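24 Oct 2024, laundry and folding bench

Second week of the Wisteo trial, and my wrists have opinions. Target for today was 60 garments through the Moradi grippers, picked up, folded and stood in the row, with the bare-hands batch after that for comparison. I like the work more than I thought I would! It's slower than doing it the old way, though, and T-shirts are the worst of it – too soft, and the fingers grab two layers when you want one.
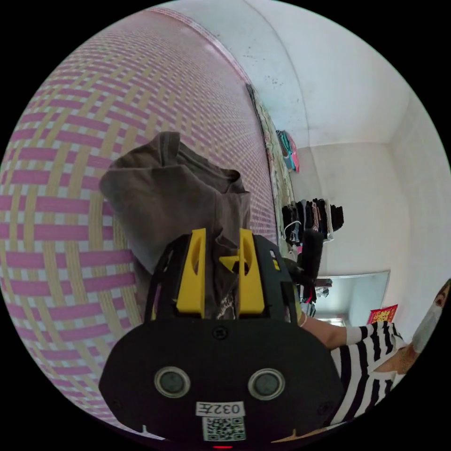 Garment, probably a T-shirt, in the yellow fingers, bunched at the top.

What changes for us is mostly the pace. Before, I folded on autopilot and thought about dinner. Now I have to decide where to pinch before I pinch, every single time, and I come away tired in the head and fine in the back. I wrote that on the Famo sheet under "other" (there's no box for it, there should be). Prints and seams slow me down too, I keep wanting to smooth them out with my fingers.

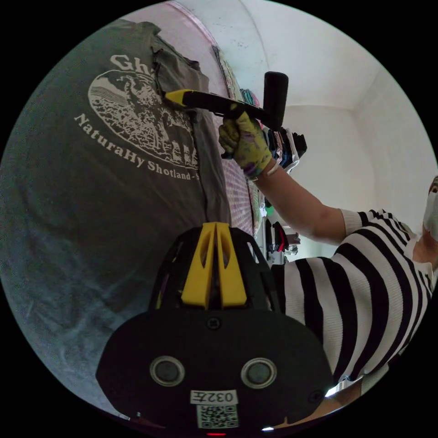
Drillness wants to know who gets the folding hours once the machine can do 100 shirts a shift, and whether the folks teaching it get first pick of the new jobs. Fair question, and I'd like it on the agenda before the next batch goes out, in writing please. My own guess is we end up sorting and checking more and folding less, which suits me, but I'm not the one on part-time hours.

Standing the folded pieces on edge works better than stacking them flat. I can get at one without dragging its neighbor along.
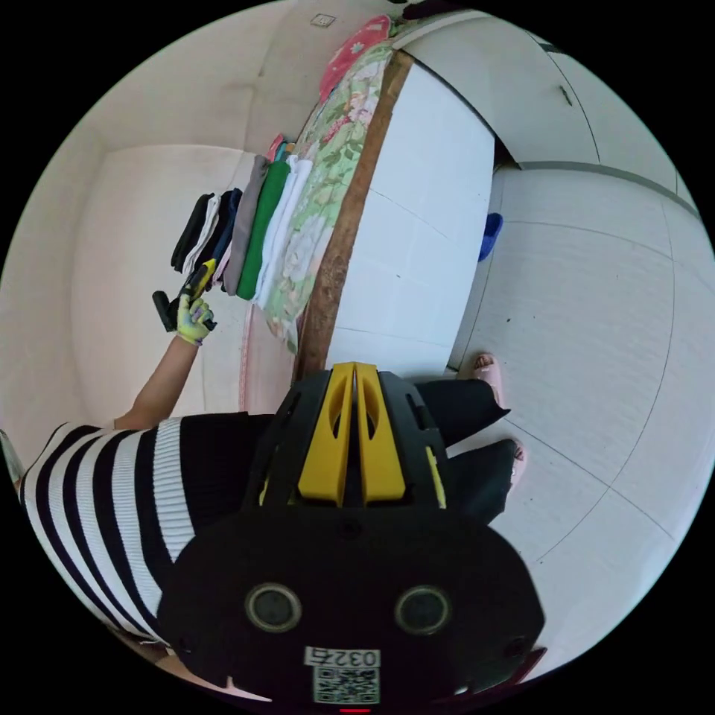 Glove grip is OK for the first 30 minutes, then my thumb starts to go. Going to try swapping hands at the half hour and see if the folds get sloppier. Also need 2 spare gloves, and somebody please put the tape back in the drawer.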